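# Perception node misses thin dark objects on a light tray, planner then reports "no target"

I have a table-clearing pipeline built on Madska for the planner and our own segmentation node in front of it. Input is a camera on a hand-held gripper tool. The node fits a plane to the table, removes it, clusters whatever is left and hands the clusters to the planner as pick candidates.

It works on cups and bowls. It does not work on anything thin. A chopstick or a rod lying on a tray is gone after plane removal and the planner returns `NO_TARGET`. If I lower the plane threshold, the rod comes back, but so does the rim of the tray, and the planner tries to pick the rim.

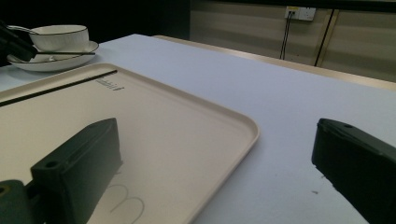
My current settings:

```yaml
plane_threshold_mm: 13
min_cluster_points: 109
voxel_mm: 2
use_color: false
```

I replayed 1191 frames from the last set of logs with different thresholds and there is no single value that keeps the rod and drops the rim. Lowering `min_cluster_points` gives me noise clusters on the table. Printed marks on the tray are not a problem now but I expect they would be if I turn color on.

Is there a standard way to handle this, or do I need a learned segmenter? I would prefer not to label data.

*Asked July 2022, tags: perception, segmentation, planning*

---

## Answer 1 (accepted)

You are using one plane for two surfaces. The table is one plane and the inside of the tray is another, slightly higher. With a threshold of 13 mm everything lying on the tray that is thinner than that gets removed along with it. Lowering it for the whole scene is what brings the rim back.

Do it in two passes:

1. Fit the table plane with the loose threshold and keep the inliers instead of deleting them.
2. Inside those points, look for a second large plane parallel to the first. Take its outline and shrink it inward by more than the width of the rim. That is your search region.
3. Inside the region only, run color. Convert to Lab and threshold on L relative to the median of the tray. A black rod on a cream tray separates easily.
4. Keep components by shape instead of point count. I use length over width greater than 8.

Step 4 also takes care of most printed text, since letters come out as small blobs. Long curved lines in a tray pattern can get through. For those, compare the component with a straight line fit and reject it if the residual is high.

Mask out the gripper fingers before all of this. If yours are dark too, they will pass the L threshold whenever they overlap the tray. A fixed mask is fine if the camera and the fingers move together, but you need a separate one for each opening width, or draw it from the joint value.

One more thing, your voxel size is close to the thickness of the object. Skip downsampling inside the tray region. The region is small and it won't cost you much.

> **Comment from asker:** The two passes fixed the rim. I had to raise the ratio in step 4 because a cup handle shadow was getting in. Still missing the rod when it runs past the edge of the tray, the shrunk region cuts it short and the grasp center is off.

> **Reply:** Use the region only to find it. Once you have a component, grow it along its main axis in the full image until the color changes, then compute the center.

---

## Answer 2

We had something like this on the Odcombe cell and went to a learned model. It took a while to set up and the thin objects were still the worst class. If you only have trays and chopsticks I would stay with geometry.

Also check what Madska does with the cluster height. The version we ran in November dropped candidates below a minimum height without logging it, so for a while we thought it was perception when it was the planner config.

---

## Answer 3

Try the Okoro depth filter, it has a preset for small parts. I haven't used it with a wrist camera, only with the fixed Plusau mount, so the preset may need changing.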